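Can a Machine Clear the Table Yet?
Final report, Household Automation Project
Students: Apolline Langlois and Killian Barbier
Supervisor: Ottar Engebretsen
June 2025

1. Why we picked this subject

Killian's grandmother asked him last September what he was studying, and when he told her robots she wanted to know when one would come and clear her table after lunch. He said soon, and then he came to me and asked whether that was true, and neither of us knew! We had both seen plenty of videos of machines folding shirts and loading dishwashers, but we had never tried to get one to do anything of the kind ourselves. So this report is our attempt at a fair answer to her question, or at least to a small part of it.

We limited ourselves to one chore, which is taking a thing off a crowded table and putting it where it belongs. It sounds like very little. A person does it while talking on the phone. But it has nearly everything in it that makes housework hard for a machine: things that lean on each other, things that roll, and things that are half hidden until you move whatever is in front of them.

2. How we worked

All of our trials were done in simulation. We would have loved to use a real arm, but there is one for the whole department and the waiting list was longer than our semester. Romain Renaud, who was a year ahead of us and had already suffered through the software, gave us his old setup files, and those saved us weeks.

We called our control program Skukley (a typing mistake of mine that stuck). It gets camera views of the table and a short written instruction, such as "put the purple one in the bowl," and it has to work out the movements on its own. We ran it 232 times in all. The layouts were shuffled between runs, so it couldn't simply learn one table by heart, and we kept the bowl near a corner in many of them, as that is where people tend to push a bowl when they need space.
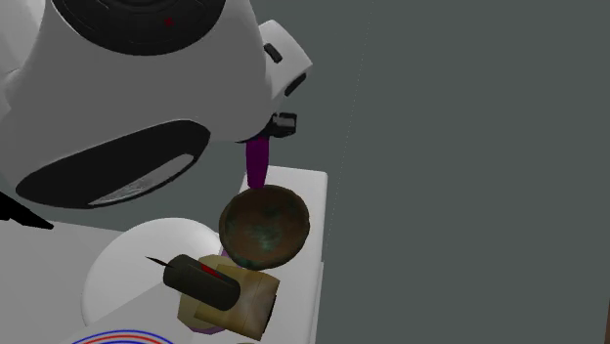

We counted a run as a success only if the object ended up inside the bowl and the bowl was still standing on the table afterward. Killian wanted to be kinder and give half points for near misses. We argued over that for most of an afternoon, and in the end we agreed that his grandmother wouldn't give half points for an eggplant on the floor.

3. What happened

Of the 232 runs, 113 were successes. When we first added it up we were a bit disappointed, and then Mr. Engebretsen reminded us that our first version in the fall couldn't reliably find the bowl at all, so we cheered up again.

The long, upright shapes gave us the fewest headaches. If Skukley got hold of one near the top, it usually carried it nicely and let go at a sensible height. Cylinders lying on their sides were much worse. The gripper would come down slightly off center, touch one end, and send the thing rolling into its neighbors, and after that the program was working from a picture of the table that was no longer correct. Sometimes it looked again and recovered. Quite often it went back to the old spot and closed on nothing, very calmly, which was funny the first few times.

Piles were the other big problem. When one object lay partly on top of another, Skukley had trouble deciding where the first one ended. It also had no idea that the order matters. You or I would lift off the top thing first without thinking, but the program went straight for whatever it had been told to fetch, even from underneath.

There were 2 runs in which the arm pushed the bowl clean over the edge. We kept both recordings, and we learned a good deal from them about leaving more room on the approach.

4. Is it useful yet?

For a shop floor, we think the answer is closer to yes. Didier Lefèvre, who runs the packing line at Dedimine, was kind enough to show us around one morning, and what struck us was how tidy the work is made before a machine ever touches it. The parts arrive facing the same way, at the same spacing. Our program would do far better there than it did on our messy tables.

A kitchen is another matter. Lunch doesn't arrive facing the same way. There is also the question of speed, and a table with ten things on it would be a long wait even if every single grasp went well.

5. What we would do next

We would like to make the program look again after every touch, even a small one, and we would like to teach it something about what is resting on what. Killian also wants to try softer fingertips. Romain has offered to help us ask for time on the real arm, and we have put our names on the list.

Killian has told his grandmother that she should keep clearing the table for now. She said she had suspected as much, and asked if we were staying for coffee.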